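26 October 2024
Roltwood Robotics Notes
0 shares | 9 comments

4.3 Failure cases in the spill-wiping task

The wiping policy was trained on 2,109 demonstrations collected at the Skerneck site and evaluated over 72 trials. Each trial uses a lidless paper cup, a folded blue microfiber cloth and a white tabletop. The policy must find the spill, pick up the cloth, wipe, and set the cloth down clear of the cup. A trial is stopped after 40 seconds without contact between the cloth and the table.
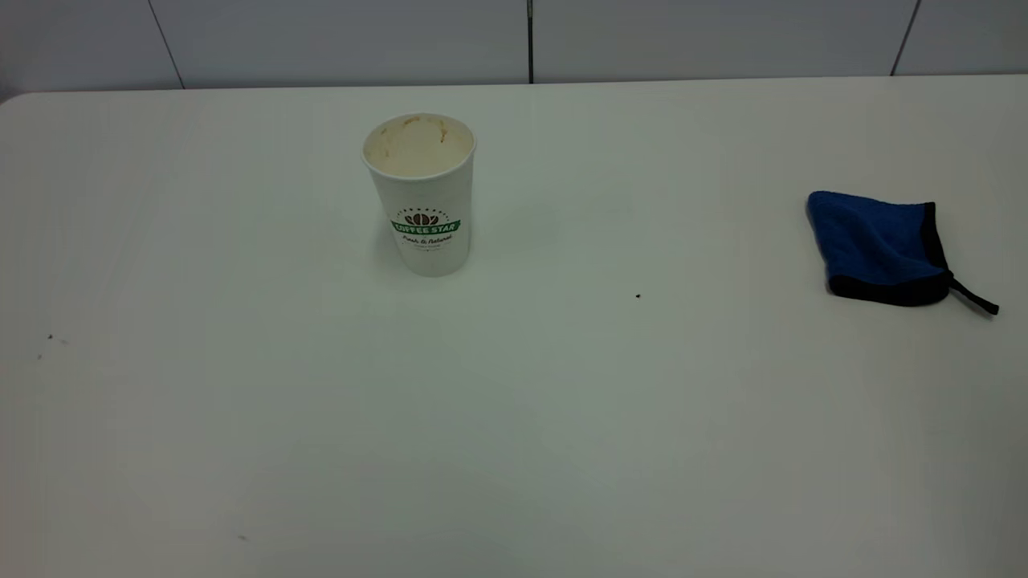 We separate two kinds of failure. In a false start, the policy begins a wipe on a table with no liquid on it. In a stall, liquid is present and the arm never closes on the cloth. False starts are the lesser problem in terms of safety, but they bring the cloth close to an open cup at full wiping speed. The Nerent controller limits force at the wrist and has no separate limit for a load held in the fingers, so a cup pushed by the cloth does not trigger a stop.

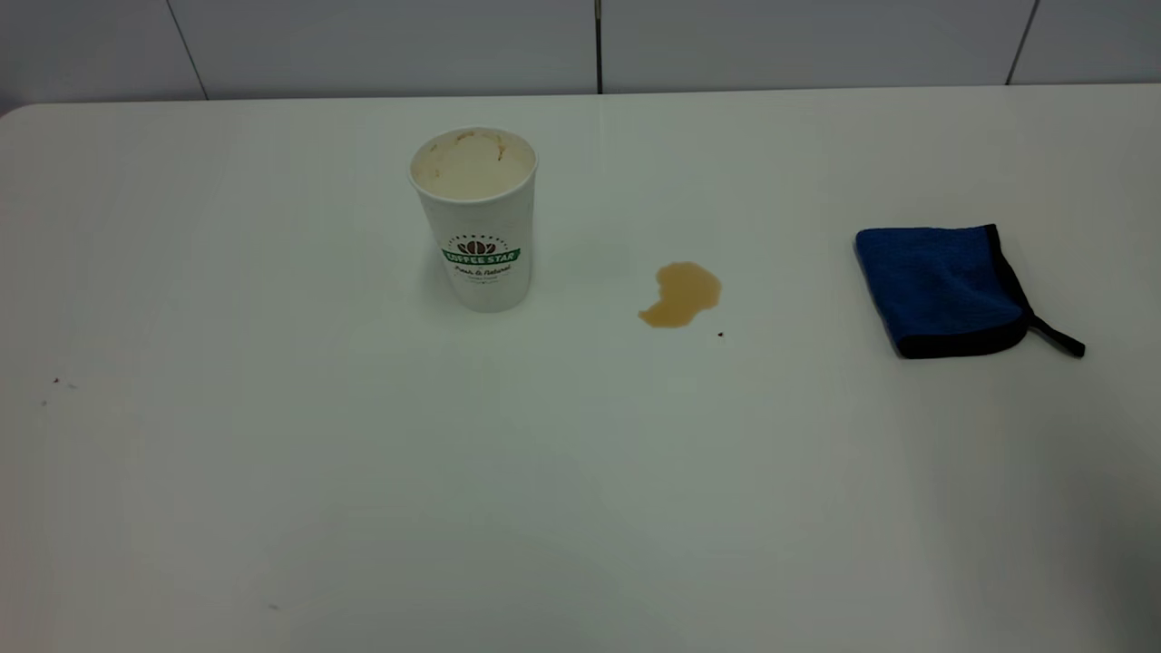

Stalls made up 9 of the 72 trials. In the logs, the spill detector reported a region of the right size, and the planner returned a valid grasp on the cloth. The fault came later, when control passed from the fixed view to the wrist view. The approach pose could leave the finger low and near the front edge of the table, with neither the cup nor the spill clearly in view. The policy then treated small marks on the surface as candidate targets and made short corrections between them until the time limit.

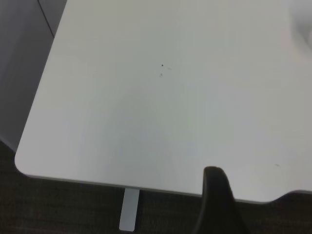 Figure 6. Wrist view with the gripper finger at the front edge of the tabletop. Small dark specks are visible on the surface.

A finger this close to the edge is also a collision risk. We added a keep-out band along the front edge and a minimum region size for the wrist detector, using the Ong filter with its default settings. The band was checked in May with the arm at reduced speed. It does not cover the notch at the right of the table, where the edge model is still a straight line.

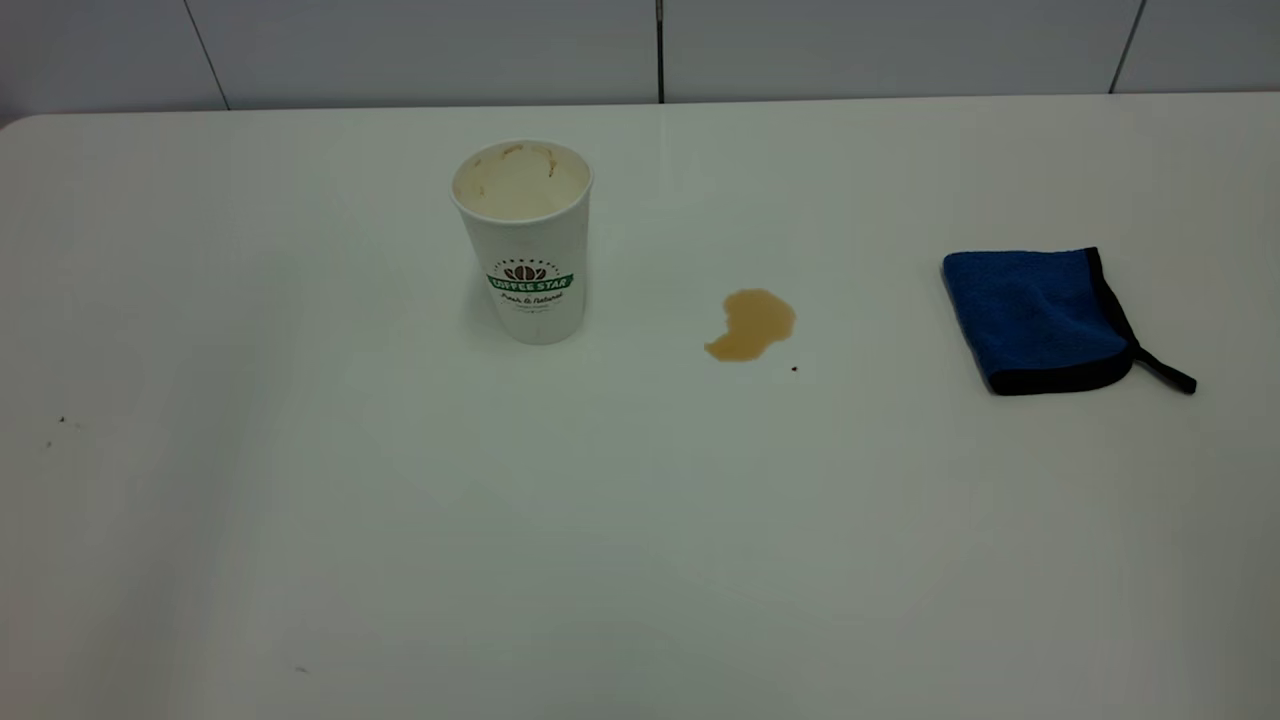 4.4 Recovery behavior

After a stall, the arm returns to its home pose and the fixed view is queried again. Only one retry is allowed. If the second approach also ends inside the keep-out band, motor power is removed and the trial is scored as failed.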